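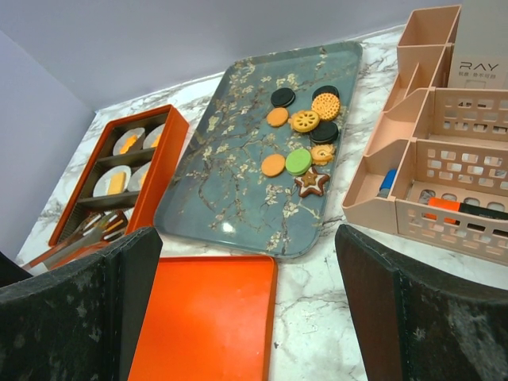

Sorting and Serving: A Study of Pretend Food Sets in Early Learning
Project Report, Hendia Teacher Preparation Program
Submitted by Alvar Moen and Setareh Jafarzadeh
23 October 2020

1. Purpose
The project examined how children of preschool age arrange toy food when they are given a serving tray and a box with compartments. The work was limited to one play set and one task.

2. Materials
The set consisted of toy cookies in several shapes and colors, among them dark sandwich cookies, plain round ones and a brown star with white icing. A blue-teal tray with a blossom pattern was used for serving. Small white plates and the utensil pieces were kept in an orange box with shelves.

3. Procedure
Seven children took part, each in two sessions of up to 20 minutes. Each child was asked to prepare a tray for guests. No model was shown, and the authors did not comment on the arrangement during play.

4. Observations
Most children filled the tray with cookies first and turned to the plates later. Grouping by color was more frequent than grouping by shape. Two children set out a plate for each guest before serving any food.

5. Limitations
The group was small, and the children already knew one another. Play at home was not recorded.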